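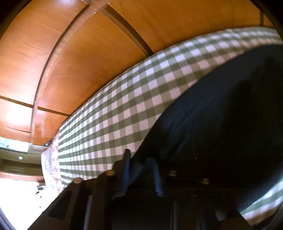 How to check the zero of a clamp meter before measuring DC current

A clamp meter for DC current uses a Hall sensor inside the jaw. This sensor reacts to the current in the cable, but it reacts also to the field of the Earth and to magnetism that stays in the jaw after a big measurement. For this reason the display often shows a small value when there is no cable inside. If you do not remove this value, it will be added to all your readings.

I explain the procedure with the Brikia clamp, because it is the one we use in our workshop. Other models have the same function with another name on the button (ZERO, REL or DCA 0).

What you need
The clamp meter with a good battery
A dry cotton cloth
A DC supply with a known current, only for the last check

Step 1. Switch on the meter and wait nine minutes. The sensor drifts while it is warming up, and a zero made too early will not stay.

Step 2. Clean the two faces where the jaw closes. Even a little dust leaves an air gap, and then the reading is too low. Do not use oil or solvent.

Step 3. Open and close the jaw several times, empty. Listen to the click. If the jaw closes slowly, the spring is tired and the meter should go to service.

Step 4. Select the DC range you are going to use. On our model it is the 300 A range. The zero is not kept when you change to another range, so you have to repeat it.

Step 5. Hold the meter in the same position and direction as you will have it during the measurement, away from motors, speakers and transformers. Keep the jaw closed and empty. Press ZERO until the display shows 0.0.

Step 6. Put the cable in the center of the jaw and read the value. Then turn the clamp to the other side of the cable and read again. The sign must change, but the number should be almost the same. If the two numbers are different, take the average of them without the sign.

Last check
With the known supply we set 225 A and compare. Write the result in the notebook of the meter, together with the range.

If the zero does not go away after Step 5, the jaw is probably magnetized. Fatima Gumede, my colleague, opens and closes it many times and tries again, and usually this is enough.

Itziar Cuesta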